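Brundetari hand gripper kit, anyone running one?
Hardware > Grippers and end effectors
7 replies

solow_bench
Looking at the Brundetari hand-held kit for our shop. Two finger, you squeeze it, camera goes on top, you record demos by hand and train off that. Quote came in at $243 for the mechanical parts, no camera. Seems low?? Mostly want to know about slop in the linkage and how long the pads last. Product page says nothing on either.

kbelkadi
Have one. Bushings are the good part. Brass, pressed in straight, no wobble on mine after a lot of squeezing. Pads are so-so. Grip fine on cardboard and cloth, slide on glossy plastic. Order spare pads with it, shipping on a second order is painful.

nmarinho
Disagree on the bushings. Mine had play in the left arm out of the box. Shimmed it, fine now, but for that money I shouldnt be shimming anything. Nastel kit costs more and came tight.

kbelkadi
Nastel is also heavier, my wrist was done after an hour. Did you write to support? They swapped an arm for me, no argument.

nmarinho
Wrote in October. Got an answer 9 days later asking for my order number, which was in the first email. So no.

janaka_m
Used both. For picking up blocks, who cares, either one. For soft stuff the Brundetari is nicer, the fingers close flat and you can feel when they meet. Check that the pads sit parallel before you record anything. I did a whole batch with one pad a hair rotated and tossed it.

Also the manual is bad. Steps 6 and 7 are swapped. If you put the pads on before the arms you'll be taking them off agian.

solow_bench
@janaka_m good to know, thx. What about thin things? Straps, elastic, cable ties. Thats most of our work and the blocks-in-a-bin demo video tells me zip.

chseok
Thin is OK if you come in slow and pinch near the tips. Farther back on the pad and it wants to roll out. The Kwak pads are softer and do better here, but you have to drill them yourself to fit. Not worth it imo unless you're doing only fabric.

Got two shots off mine, fingers open and then on elastic:

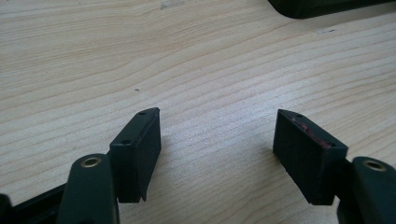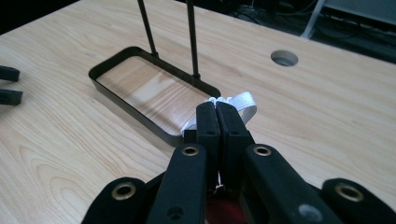 First one is jaws apart over the table, second is pinching the white elastic band at the black frame. Look at the inner top edge of the right pad in the first, there's a reddish strip showing. Doesn't bother the grip but if you're picky about wear, there you go.

solow_bench
Ok that second one is pretty much our job. Ordering one plus spare pads. Will post when I've got it together, arms first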